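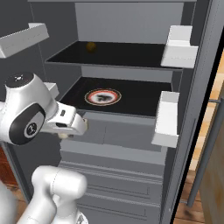 Fridge task, simulation notebook, June

Entry for the student kitchen-manipulation project. Abílio Arruda has the planner this week, I have the scene files and the grasp code. Written up the same evening so the next pair does not repeat our mistakes.

Goal for the session

Get the arm to approach the plate on the lower shelf with the door already open, close on the rim, lift, and back out without touching the shelf. Door opening is a separate task and is not being worked on here. The round object on the upper shelf stays in the scene as a second target for later. For now it only has to be left where it is.

Setup

Scene is Fokley rev 6, unchanged apart from the base position of the arm. Planner is Milo, default settings except the collision margin. Runs are launched from the Teixeira workstation. The Ovumley machine still has the old physics build and its results should not be mixed with ours.

Base sits to the left of the fridge opening, door swung to the right. With this placement the wrist comes in nearly level from the left and the fingers arrive at the front edge of the lower shelf. The door bins are on the opposite side and have not been a factor in any approach so far.

Problem 1: approach height

First batch, 100 runs, randomized plate position. Most failures were the same failure. The gripper came in low and the fingers ended up pointing under the front lip of the lower shelf, with the upper finger close to the edge. From there the planner tries to raise the hand straight up, hits the shelf, and stalls until the step limit of 2,000.

Abílio suspected the inverse kinematics. Checked by feeding in joint targets by hand; the arm goes where it is told. The error is in the target. The grasp height was being taken from the origin of the shelf body, and the origin is on the underside. Everything was low by the thickness of the panel plus the offset to the plate rim.

Fix: grasp height now comes from the top surface of the shelf collision shape. Added a pre-grasp pose in front of the shelf and above it, so the last move is forward and slightly down. The pre-grasp pose is in the fridge frame, not the world frame. If somebody moves the fridge again it should follow.

Problem 2: forearm and drawers

The lower link passes in front of the drawer fronts at the left. In several runs the logger reported contact there while the viewer showed clear space. Turned on collision geometry display. The drawer fronts were covered by one box that stuck out well past the visible surface. Replaced it with separate boxes, one per drawer, fitted to the mesh. False contacts are gone from the log.

Also looked at the small bracket on the left wall at lower shelf height. The wrist housing passes close to it. No contact logged, but the margin is thin and I would not widen the wrist shape without checking again.

Problem 3: grasping the rim

Not solved. With the height corrected, the fingers reach the rim, but a flat plate on a flat shelf leaves very little room for the lower finger. Two options discussed:

a) Pull the plate toward the front edge with the upper finger, let it overhang, then grasp the overhang from the front.

b) Tilt the wrist and pinch the near rim at an angle.

Abílio prefers (a). It needs friction values we trust, and the shelf is still on the default. I tried (b) by hand in the viewer. The pinch can be reached, but the housing gets close to the front edge of the upper shelf when the wrist pitches up. Leaving both open.

Notes on the renderer

The camera for the wrist debugging view was moved to the left and slightly in front of the fridge. The interior materials are plain gray with black shelf tops. Plate texture is low resolution and the design in the center does not read well. It does not matter for state-based control. It will matter to the vision group, who should replace the texture before training anything on it.

To do

- Rerun the 100 with the new pre-grasp pose, same seeds, save logs under a new name
- Measure or look up a friction value for the shelf surface
- Script option (a) as a fixed motion before giving it to the planner
- Add a failure label for "under shelf" so it stops being counted as a timeout
- Ask Abílio whether the collision margin he changed was meant to be committed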